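Foltbridge patrol boat order - does anyone believe the delivery dates?

Defense Procurement > Naval > Contracts and exports

keelson_7
So Kosteven has signed for 7 patrol boats from Foltbridge, with first delivery promised in 18 months from a yard that took almost three years over its last hull. The press release says "proven design." Proven where? The only boat of this type I can find has never left the builder's own river.

Posted 2020-10-16

M. Pretorius
The design is a stretch of their older pilot boat, so it isn't a clean sheet. I'd still add a year. They are changing the engines and the mast at the same time and that always bites.

dryberth
A year is generous to them. Has anybody seen a payment schedule? When Bretel bought from the same yard, most of the money went out before the hulls were plated, and after that there wasn't much to argue with.

Florencio Quintana
You people said the same about the Bretel boats and they are in service now. All of them. Late, yes, but the crews like them. I rode one in September in an ugly short sea and it was dry and quiet up forward.

dryberth
In service doing what? Two are tied up waiting for gearbox parts, or they were last time anyone posted a harbor photo.

Florencio Quintana
One. And that was a grounding, nothing to do with the yard.

keelson_7
Fine, one. My problem is the price. The figure going around is 900 million for boats, spares and training, and the earlier quote was 400 million for the boats alone. I don't see 500 million worth of spares and training for craft this size. Either there is a weapons fit they aren't talking about or someone is being paid very well to make introductions.

S. Requena
Or it's two different currencies. The 400 came from the yard's side and the 900 from the ministry's. Convert them and the gap mostly closes. I've pointed this out in the other thread and got shouted at.

keelson_7
I've read your post in the other thread. You used the rate from the wrong year.

S. Requena
I used the rate on the day of the quote. Which one would you use?

keelson_7
The contract rate, if they would publish it. They won't, so we're both guessing.

Tsehay G.
Has the export license been granted? The release says "subject to approvals" in the last paragraph and then never mentions it again. The last time a deal was announced with that wording the boats ended up with a different navy.

M. Pretorius
Not granted as far as I can tell. Rastogi is down as the fire control supplier and that part needs its own license from a different office. I would watch that one before the hulls.

dryberth
So we have an announcement of a contract that depends on two pieces of paper that don't exist yet. Wonderful.

Florencio Quintana
Every export contract starts like that. You would have them build first and ask later?

Lucía Miranda
Mods, can the currency argument be split off please - I only come here for the licensing news.
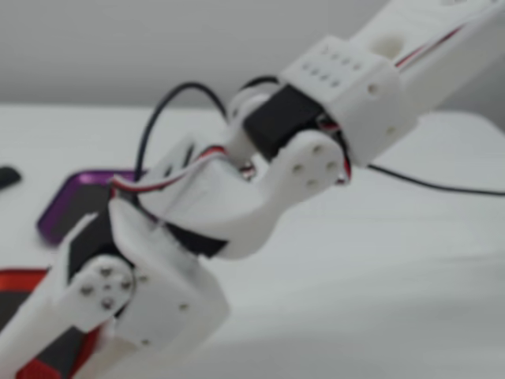
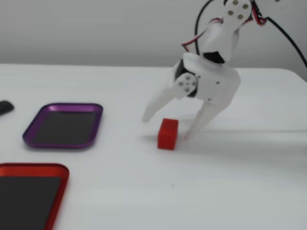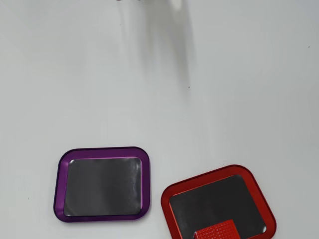
Top to bottom: arm close up, gripper and red cube, purple and red parts trays.

keelson_7
Split it if you like. I still want to see the rate.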